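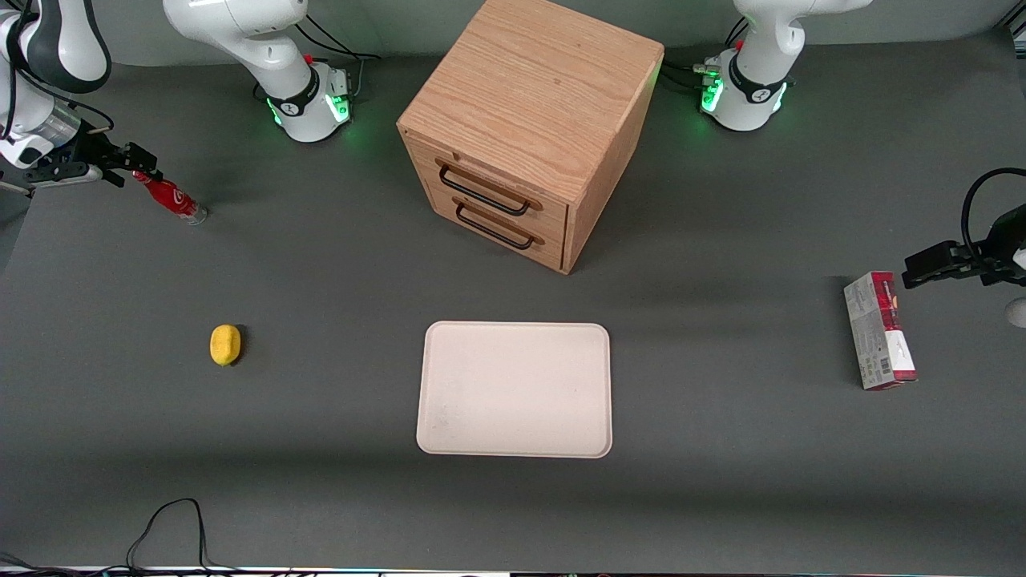 Bottle on its side, grey table.

We use cookies to remember your preferences. Accept / Manage

Notebook, May, after lunch

Patch reading for the Grevance batch, second look. 17 volunteers back, 4 with a clear wheal at the nickel spot, one with a wheal at the plain saline spot, who I suspect is allergic to us. Taras Bondarchuk read the same arms 30 minutes later and agreed on all but the saline one, which he calls "tape temper". I've put it down as tape reaction, likely the glue.

Switched to the Cutine strips for the next round. They peel off cleaner but curl in the box, so flatten them under the big ledger overnight. The ledger has at last found a use. 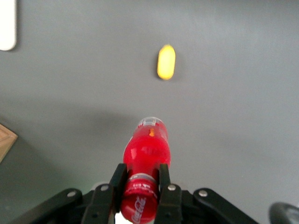 Diary cards are the weak point. Of 138 returned, too many say "ate normal food", and normal covers a lot of ground. Dromero wants every drink written down with its colour, after the trouble with dyes in the rash group. Fair enough, but a card that just says "Coke" won't do: the stuff in this bottle is bright red, and the label would have had me writing cola without a second glance. New column on the card: what it says, what it looks like.

To do: reprint cards, ring Hinojosa again re saline, find the good ruler.

Recent entries
Itch scores, and why mine are higher
Fridge log, continued
Grevance batch, first look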